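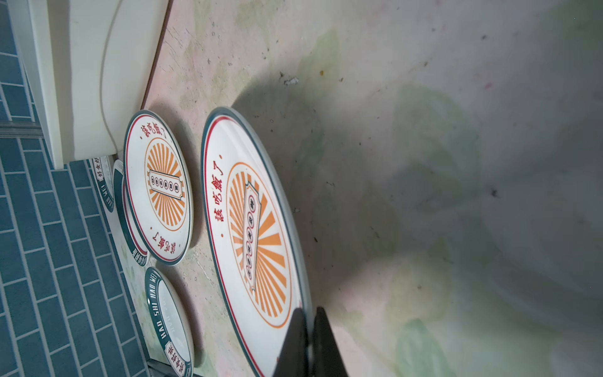

Demonstrations and visits

Report on the open day, 13th May
Prepared for Brenda Goodall, grants office, Bristham
By Apolinar Orozco, Villavstead workshop

Dear Brenda,

As agreed in the grant letter, I report on the open day at our workshop in Villavstead and on the money used for it.

The day was for people who work in canteens and care home kitchens, and for the families of our trainees. We opened the doors after lunch and the last guests left in the early evening. We had planned for one group but the interest was larger, so Cárdenas made a second group and repeated the talk. I think the second talk was the better one. It was shorter and had more time for questions.

The main demonstration was the dish task, with plates and a basin. We used restaurant dishes with a teal rim and red or white lettering, of different sizes. For the gripper a plate is a difficult thing. It is flat and smooth, and the fingers must come to the edge at a good angle. If they come too high they close on air, and if they come too low they push the plate away. Cárdenas explained this with a plate in his own hands before he started the arms, and several guests told me that after this they looked at the work differently. 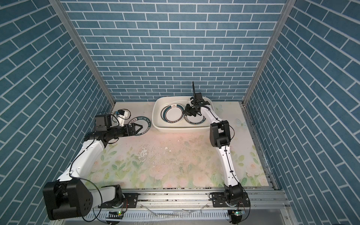

The two arms at work with the plates and the basin, open day, Villavstead.

The arms ran under the Tendine control program. Guests were asked to stay behind the tape on the floor and all of them did so. We had to stop the demonstration 2 times. The first stop was a plate that slipped, without damage. The second was a cable which had become loose, and it took us roughly 3 minutes to find it.

The questions were mostly practical. Kitchen staff wanted to know about glasses, about food left on the plates, and about the noise. One manager asked what happens if a plate is already cracked. We had no good answer to this and I have written it down for the next period.

There are also points to improve. The workspace is small and the people at the back could not see well, so a screen is needed. The printed covering inside it is worn and I would like to replace it before the next visit. Our leaflet used too many technical words.

Of the 600 pounds given for the event, 200 pounds is not yet spent. I ask your permission to use it for the screen. We would like to hold the second open day in October, if this suits your office. The receipts will follow by post.

With kind regards,
Apolinar Orozco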